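Bowls upside down or right way up?
Kitchen and Home > Storage and tidying

mossyback
Right, settle something for me please. We moved house in March and I've only just got as far as sorting the crockery properly (don't judge). My other half puts every bowl away upside down, on the grounds that dust gets in otherwise. I grew up in a house where bowls sat the right way up like normal bowls. We now have open shelves, so the argument has got serious. We've got a grey one I use for porridge, a black one the same sort of size and a few little ones for dips. What does everyone else do?

Pellgate
Upside down on open shelves, always. Cupboards with doors, right way up. I thought this was the law.

tin_lid_217
Disagree! Upside down means the rim, the bit you put your mouth near, is sitting on the shelf. When did you last wipe your shelf? I did mine on 4th January and the cloth was a disgrace.

Pellgate
That sounds like an argument for wiping the shelf, tin_lid.

mossyback
Ha, I'm staying out of that one. One dome-side-up and one open for comparison, grey and black, with a little pink one further back:
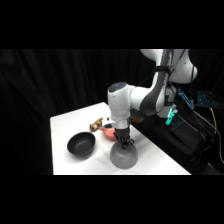
Neusa Araújo
I'd go by the glaze myself. Matt bowls mark terribly if you stack them the usual way, the foot of one scrapes the inside of the next and you get those grey pencil lines that won't come off. I had a set of Cerenier ones, nine of them, and every single one was scratched in the middle within a year. Now I put a bit of kitchen roll between them and they're fine whichever way up they go.

mossyback
Ooh, I do get those pencil lines! I thought it was the spoons.

Neusa Araújo
Could be spoons as well. Try a paste of bicarb on one before you give up on it, and go gently.

dorrie_k
Can I just say that small bowls are the real problem. Mine breed. I have 14 and there are two of us. They don't stack with anything, they fall over if you look at them, and if you turn them upside down you can't get your fingers under the edge to pick them up again.

tin_lid_217
Another point against upside down, thank you dorrie.

Pellgate
You pick them up by the foot! That's what it's for!

dorrie_k
Mine haven't got much of a foot. They came from Gonance in the sale and they're practically round underneath.

hobbs_end
We got a Grasto shelf rack, 16 quid, the sort with a raised middle tier. Big bowls underneath, small ones on top, all the right way up. We use them every day so they never have time to get dusty. The fancy serving bowl is upside down on top of the cupboard, mind you, and it still manages to be filthy.

mossyback
So everyday ones up, posh ones down? He might accept that. I'll measure the shelf tonight and see if a rack would fit, there's a pipe in the way on the left.

hobbs_end
Measure with the bowls on it, I forgot to and had to send the first one back.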